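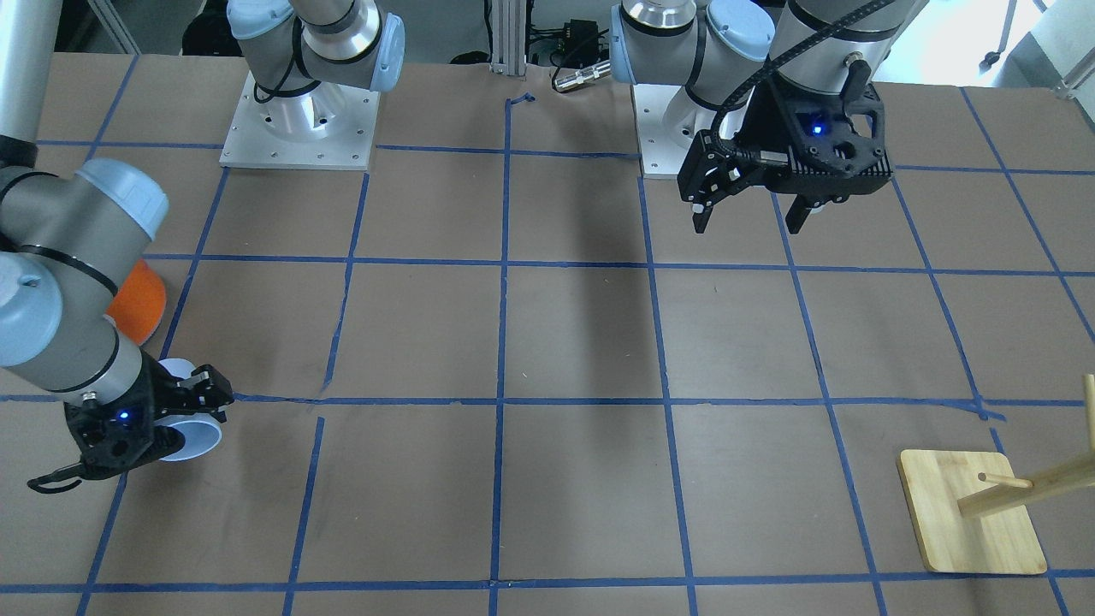

Progress report on the courts and judges oral history, covering the winter through February. Short version, we are on schedule for the recordings and behind on the transcripts. We've taped 19 interviews with retired judges, clerks and court reporters, and the Jollurstead county judges were the most generous with their time by far. Planning for the exhibit wall has started too. Think of brown paper with blue painter's tape run across it in squares, one square per judge, that's the level we are at. The squares will get moved a lot before anything is final.

Transcripts. Slow. Nurkora is doing the first pass and the quality is good but legal terms come back mangled ("voir dire" was spelled four different ways in one file). We fix these by hand. Asked them to work from a word list, which they now have. Should speed up in the spring.

Permissions. Most signed. Two judges want to read the full text before they agree to anything going online, which is fair, and one has asked us to hold back a passage on a sealed case. We will hold it back. Our lawyer has seen the release form and wants one line changed, no big deal.

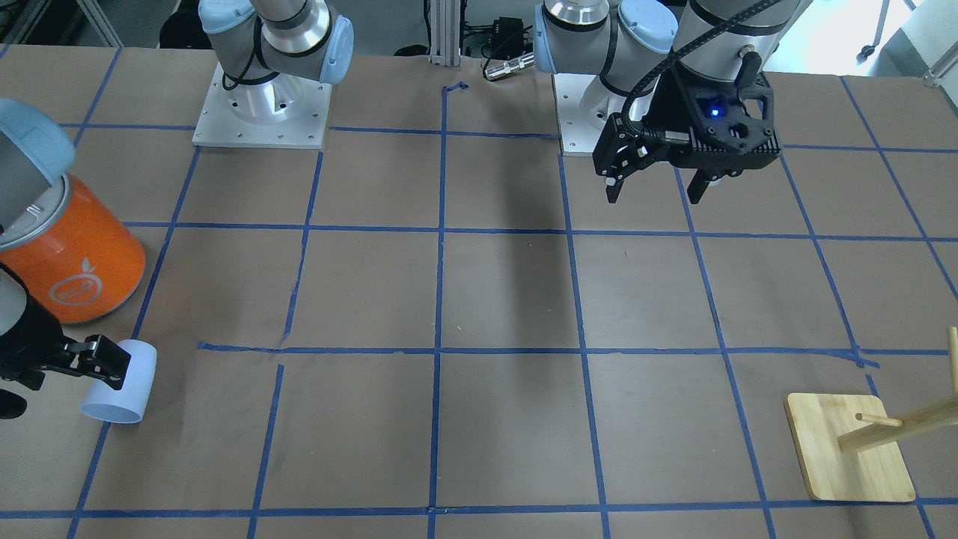 Table marked out with tape, February.

Biography booklet. Draft covers 5 judges so far, each with a page on early life, a page on the road to the bench and a page on the rulings people still bring up. The chapter on the first woman to sit on the Hứa circuit bench is the strongest thing we have. She was turned down by every firm in town before she hung out her own sign, and she tells it without any bitterness at all. We'd like to run her chapter first, let us know if you object.

Money. More than 70 percent of the travel line is spent, mostly on the long drives north. No more overnight trips planned so it should hold. Printing is untouched. Grarus gave us a quote for the booklet and it came in under budget, will foward it seperately.

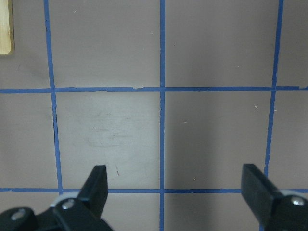 The quote is good until the end of next month, so we do need a yes or no on page count before then. Our preference is the longer version, with the photos of the old courtrooms kept in. If it has to be the shorter one we'd drop the timeline and keep the interviews whole.

Still to do: remaining release forms, captions, school visit (moved to a Tuesday, time not set), index. Next report in the usual format.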